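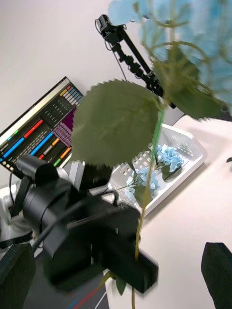

Sorting Artificial Stems Before You Arrange Them

Most of the trouble with a silk arrangement starts before the first stem goes in the vase. Sort the stems first and the rest goes faster. You need a clear white or light table, two shallow baskets or trays, and a soft brush.

Step 1. Separate by flower
Give each kind of flower its own basket. Red roses go in one and blue hydrangeas in the other. Lay the stems at a slant so the blooms rest together at one end and the wire ends don't catch on the petals. Perforated plastic baskets are good for this - the dust drops through the holes when you shake them.

Step 2. Check the leaves
Rose leaves usually sit on small pegs and slide off with very little pull.

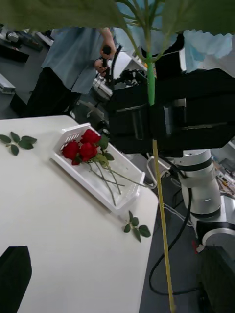 Push any loose sprig back on the stem until it stops. If the peg has worn smooth, add a dot of clear glue and leave it alone for 2 hours. Sprigs that won't stay on can be kept for filling gaps at the rim of the vase.

Step 3. Brush and shape
Hold the stem below the bloom and brush outward from the center. Hydrangea heads flatten in storage, so open the florets with your fingertips afterward. Bend the stem a little at a time and stop if the coating starts to crease.
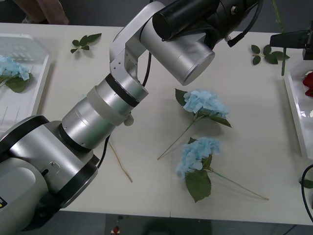 Gemechu Ejigu wrote in to say that a hair dryer on the cool setting does the same job on hydrangeas, and that he keeps it 9 inches away so the florets don't fray.

Step 4. Compare lengths
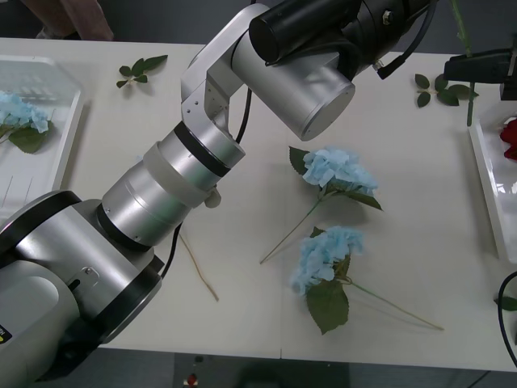 Cut nothing until you have picked the vase. My Grajales vase is tall and takes a full stem, but the Drammont one needs them 3 inches shorter. Put two hydrangeas on the table together, as with the blue ones here, and decide which should stand higher. Trim the other with wire cutters, then go on to the roses.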